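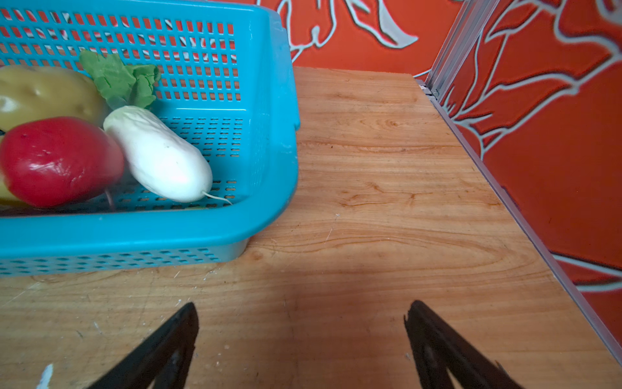 FOR IMMEDIATE RELEASE

Gristutach Opens Its Play Kitchen and Market Room to Families, With a New Line of Pretend Vegetables From Futia

TOTOLITZ, 21st August - Gristutach, the family play space on the upper floor of the old Onu building, is delighted to announce that its Play Kitchen and Market Room will open to the public this fall, after a long and happy spring and summer of painting, sanding, sorting and (it must be said) a great deal of pretend soup. The room is meant for children from two to seven and for the grown-ups who come with them, and it brings together a market, a kitchen and a long washing-up counter, all at a height that a small person can reach without being lifted.

The opening also marks the first public showing of the Market Basket collection, a set of 67 artificial vegetables made by Futia, the toy workshop that has shared the Onu building with Gristutach since April. The collection has potatoes, radishes and leafy greens, along with a good many of their neighbors from the vegetable patch, and it was put together with one simple wish in mind, that a child who has played with a pretend radish on Saturday might spot a real one at the grocery store and know it by name.

"We wanted vegetables that look like they came out of the ground," said Smaranda Lungu, who founded Gristutach and still opens the doors most mornings. "When I was small, my grandmother would put me at the kitchen table with a basket of whatever she had pulled up that day, and I would sort it for her. I am sure I was no help at all. But I can still remember the tails on the radishes and the little eyes on the potatoes, and I remember feeling very important. I would love for every child who comes in here to feel that important."

Visitors who know play food mostly as smooth, bright shapes may be pleased by how much there is to look at. The potato is a yellowish green with small dimples for its eyes. The white radish is long and plump, a little wrinkled toward the top, with a thin root tip at one end and a generous bunch of ruffled green leaves at the other. There is a roughly oval, glossy red root as well, with a purplish tail, which the youngest testers called a radish on some days and a beet on others. Gristutach has decided to let both names stand, and the card that goes with it will carry the two side by side.

The baskets were a matter of some discussion. Early on, the plan was to use wicker, which everyone agreed was lovely and which everyone also agreed would be very hard to wipe down after a busy weekend. The room will use plastic baskets instead, in a cheerful turquoise blue, with a thick rolled rim that is comfortable for small hands and rows of little openings in the sides. They rinse clean in a minute and dry by themselves on the rack.

Families will find the room arranged so that a visit can wander along at its own pace. Most children, in the experience of the staff, head straight for the market stall and load up a basket with as much as it will hold. From there they may carry it to the sorting table, where the vegetables can be laid out by color, by size, or by who likes what for dinner, and then on to the kitchen, where there are pots, wooden spoons and a stove with knobs that make a satisfying click. The last stop is the washing-up counter, and then everything goes back in its basket for the next cook. Parents have told us that the putting away is the part they would most like to see practiced at home, and we are glad to be of service.

"It is the sorting table that surprised me," said Darius Pană, who runs the workshop at Futia and has spent many afternoons on the floor of the room with a notebook on his knees. "I thought they would cook and cook and cook. But there was one little boy who spent the better part of an hour deciding whether the leaves on the white radish meant it should go with the roots or with the salads. He asked his father, he asked me, he asked a lady who had only come in to use the phone. In the end he put it halfway between the two baskets and went off to lunch, and I thought that was a very fair answer."

Mr. Pană, who worked for many years in a small bakery before turning to toys, said the leaves were the hardest part of the collection and the part of which he is proudest. The first batch came out too flat and the second too stiff, and it was only after a visit to a market garden outside Totolitz, where the owner kindly let him take home a whole crate of radishes with their tops on, that the workshop settled on the ruffled shape. The Futia team ate radishes with bread and butter for a week, and he says he would gladly do it again.

The room was paid for in large part by neighbors. A spring appeal drew gifts from 2,522 people, many of them families who had been coming to Gristutach since their children were babies, and others who simply walked past the Onu building every day and were curious about what went on upstairs. The names of all those who wished to be thanked will be painted along the stairwell, and anyone who gave and does not yet see their name is warmly asked to stop by the front desk so that it can be added before the paint is put away.

"I keep trying to find a good way to thank everybody, and I keep ending up with a lump in my throat," said Ms. Lungu. "People gave what they could. One grandfather brought in an envelope and then stayed to fix a wobbly chair. We have been so well looked after by this town, and the only thing I can think to do in return is to open the doors and put the kettle on."

Each visit to the Play Kitchen and Market Room will last 60 minutes, with a short break between groups so that the tables can be wiped and the baskets filled again. Groups will be kept small, and a member of the Gristutach staff will be in the room at all times to show newcomers where things are, to find lost shoes, and to accept any pretend soup that is offered. Grown-ups are very welcome to play too - there is a bench along one side for those who would sooner sit with a cup of coffee, but the staff hope that it will not get much use.

A quiet session will be held once a week for children who are happier with less noise and fewer people. The music will be off, the lights will be turned down a little, and families may come and go as they please without booking a particular start time. Schools, day cares and home-based caregivers can ask for a group visit, and a set of picture cards with the names of the vegetables in large, clear letters can be borrowed ahead of time for use in the classroom.

For those who would like to bring a bit of the market home, Futia will offer a smaller selection from the Market Basket collection at the Gristutach front desk. Single vegetables will be sold as well, so that a child who has lost a beloved potato under a car seat need not go without one for long. Futia also asks families to bring back any piece that has cracked or lost its leaves. The workshop will mend it where it can and swap it where it can't.

Booking for the first sessions will open at the front desk and by telephone in the coming weeks, and members of Gristutach will receive a letter with the dates before they are posted on the door. Reporters and photographers who would like to see the room before it opens are invited to get in touch with the front desk, and are kindly asked to come with clean hands and, if at all possible, a small child.

About Gristutach
Gristutach is a family play space in Totolitz, with rooms for building, painting, reading and now cooking. It was founded by Smaranda Lungu and welcomes children with their parents, grandparents and caregivers all year long.

About Futia
Futia is a toy workshop in the Onu building, Totolitz. Led by Darius Pană, it makes pretend food and kitchen things for homes, schools and play spaces.

Media contact
Gristutach front desk, upper floor, Onu building, Totolitz. Interviews with Ms. Lungu and Mr. Pană can be arranged on request.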